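4. The Block Task and What the Students Made of It

The Misach course runs for one term and ends, in October, with a single assignment that every team has to attempt: get the arm to pick up a small white block from a wooden table that also has other things lying on it. We chose the task because it can be explained in a minute to someone who has never written a line of control code, and because it still leaves plenty of room to get things wrong. We have now run it with 31 students, and it remains our favorite part of the whole course!

Teams program the arm through Boddale, the small scripting layer described in Section 3. They are free to use joint moves, straight-line moves or a mix of the two. The only fixed rule is that the gripper must approach from above, since sideways approaches tended to sweep the table before anyone could reach the stop button. 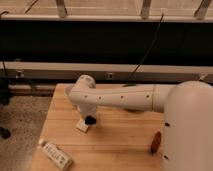 Ji-hoon Ji

4.1 Approach from above

Most teams began by splitting the motion into a travel move and a descent, and we were delighted to see how quickly they found this on their own. The travel move brings the gripper over the block at a safe height. The descent then lowers it in small steps, with a check after each one. Students who skipped the split and sent the arm straight to its final pose usually came back to it within a session or two.

The height of the travel move turned into a lively argument. A high path is safe and slow, a low path is quick and makes people nervous. One team, working under the name Osisora, wrote a routine that starts high and trims the height a little after every clean run. It was a lovely piece of thinking, and it also taught them a good deal about what happens when a variable is never reset between runs (their fix was one line long and took an entire evening to find).

Block angle caused more trouble than block position. A block that lies square to the table edge can be handled with a fixed wrist angle, and many first scripts quietly assumed exactly that. Once the block was turned a bit, the fingers met its corners. We left this out of the handout on purpose, and we plan to keep leaving it out.

4.2 Attempts and records

Across the term the teams logged 147 attempts. For each one they wrote down the script version, the intended target and a short note in their own words on how the attempt ended. We asked for sentences and gave no checklist, and the notes are much richer for it. "Closed too early, I think we are measuring from the wrong part of the finger" tells a teacher far more than a tick in a box marked "missed."

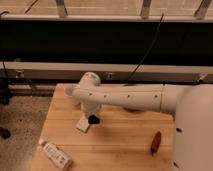 Figure 3. Empty gripper position above the tabletop, left of center.

A habit we encouraged strongly was the dry run: moving the gripper to a point over bare wood and stopping there, so that the commanded position could be compared with the real one using a ruler. Teams that made dry runs a routine part of their work had a far easier time telling a calibration error from a timing error. Those two look almost the same from across the room, and students will happily spend a whole session tuning the wrong one.

Script length was capped at 200 lines. Nobody enjoyed the cap at first, but it pushed teams toward naming their poses and reusing them, and the final scripts were a pleasure to read. The shortest one that met the task came to 35 lines, comments included.

4.3 Other objects on the table

We did not ask students to clear the table down to the block alone. With other items lying around, path planning becomes something you can point at. Students could trace the route with a finger, see what it passed over, and decide whether a waypoint was worth adding. Several teams drew the table on paper and marked zones where the arm should stay high — a simple trick that we have since added to the first week of the course.
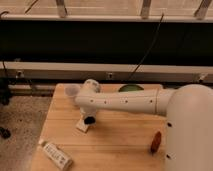
Yoon wrote in the end-of-term feedback that the extra objects were what made the planning feel real, that a bare table would have let the team get away with one straight move, and that next time the objects should be shifted between attempts without warning.

We like this suggestion very much and will try a version of it. Our worry is fairness between teams, as a new layout may be easy for one script and very hard for another. One option is to draw up a set of layouts in advance and let every team face all of them in a shuffled order. The attempt notes would then need one more field, for the layout, and the log format in Boddale already has space for it.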